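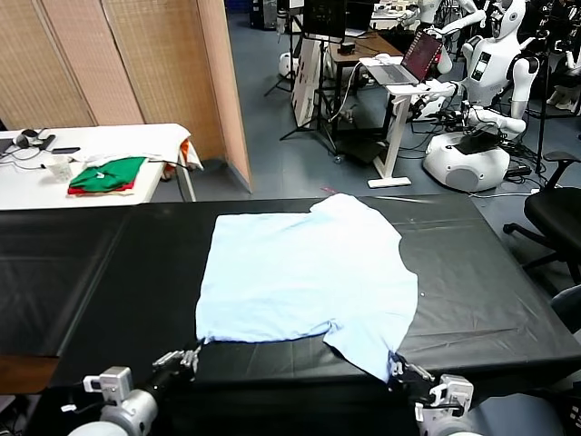 Last modified: August 3, 2022

[Pokell-list] Re: Shirts for the river walk, sizes and money

From: Saulius Lapiņa
To: Pokell walkers list

Hi all,

Replying on the list so that the people who wrote to me separately get the same answer. I've left the part of the earlier message I'm answering below.

> I ordered a medium in March and I would like to switch to a large if
> that is still possible. Also, can somebody say if we have to wear the
> shirt on the day? Last time it was hot and I would have been happier
> in my own. And is the start still at the Ogura lot, or has it moved
> to the mill? The web page says one thing and the flyer says the other.

Sizes first. Yes, you can switch, but only until the order goes in to Clolar on Friday. After that what we have is what we have. Write to me with your name, the old size and the new size. Please don't put it in the shared sheet yourself. Two people did that last year and we ended up with a row of smalls that had no owner.

The color is light blue again. A few of you asked for dark green, and I did get a price for it, but it came in higher and the print would have needed a second layer of ink to show up. The shirts are cotton and they shrink a little in the first wash. If you are between sizes, take the bigger one.

You don't have to wear it. The only people who need to are the ones standing at the road crossings, so walkers can tell who to ask. Everybody else can wear what they like. If it's hot, wear a hat.

The start is at the Ogura lot. The flyer is right and the web page was wrong. It had the text from the year the lot was being repaved. I have fixed it now. The mill is the lunch stop, same as before, and the gate there will be open from eleven. Cars can't be left at the mill overnight.

Route: we follow the east bank as far as the Lodusetti footbridge, cross there, and come back on the west side. The stretch below the bridge was muddy when I went through last week, and one of the plank sections has a loose end. I told the county and got a case number, 752, in case anyone wants to call and ask as well. More calls might help. If it isn't fixed in time we will go up the farm track and rejoin at the pump house. It adds a bit of distance and there is no shade on it.

Money: the shirts are 19 dollars each, same for all sizes. Pay me in cash on the day or send a check before then. I won't be taking cards. The walk itself is free as always. We have 3 shuttle runs back from the mill for those who only want to do the first half, and those are free too, but you need to tell me which one you want or I can't promise a seat.

Someone asked how much water to bring. The tap at the mill works, so enough to get you there is fine. The tap at the Ogura lot does not work and I wouldn't count on it.

Dogs are okay on a leash. There are cows on the west side after the footbridge, and the farmer has asked us again to shut both gates behind us.

One more thing about the list. Some of you are getting every message twice. That happens when you are signed up under two addresses. Send me the one you want dropped and I'll take it off.

Saulius

_______________________________________________
Pokell-list mailing list
Previous message: Shirts for the river walk, sizes and money
Next message: Lost gray thermos at the pump house
Messages sorted by: date, thread, subject, author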